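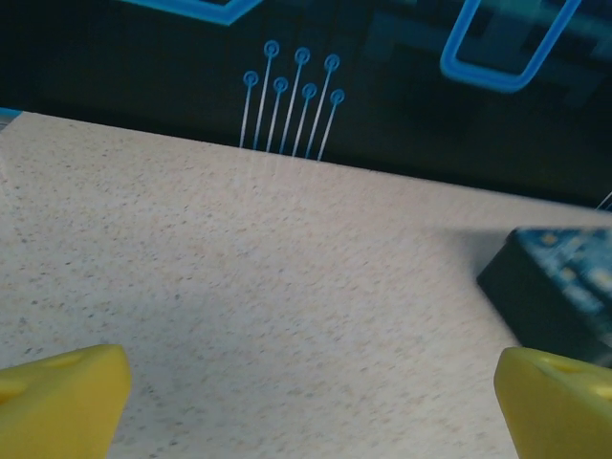
Figure 1. Pale speckled tabletop.

Ticket Demand and Seat Use at Turville Baseball Games
Student project report
September 27, 2022

1. Background
The Turville club plays its home games at Lacroix Field, a small park with 2,665 seats. The club wanted to know why some games sold well while others left whole sections open. Our group was given the gate records for one season and asked to look for patterns. We did not look at concession sales or parking.

2. Data
The records covered 44 home games. For each game we had the date, start time, opponent, giveaway (if any), tickets sold and tickets scanned. Seven games had no scan total, so we used them for sales only. Weather came from the notes kept by the scorer. Where the notes said only "fair" we entered the game as dry.

3. Method
We put the records into one spreadsheet and sorted the games by start time, opponent and giveaway. A game was marked "high" if more than 75 percent of the seats were sold. We then compared the high games with the rest. We also sent a short survey to fans through Teltell, the texting service the club uses for rain delays.

4. Results
Evening games sold better than afternoon games in every part of the season. The rivalry series with Gulora sold best, and all of those games were marked high, including the one played in light rain. Giveaways helped afternoon games more than evening games. Cap giveaways did better than posters. The team's record going into a game had little effect that we could find.

Scans were lower than sales at every game where we had both. The gap was widest for group tickets. Survey answers suggested that many group buyers order extra seats and do not use them, but few people replied and we would not put much weight on this.

5. Limits
One season is a small sample. The Gulora games were all played in the evening, so we could not separate the effect of the opponent from the effect of the start time.

6. Next steps
We will ask the club for a second season of records in October. If the scan totals are complete, we will repeat the group ticket comparison first.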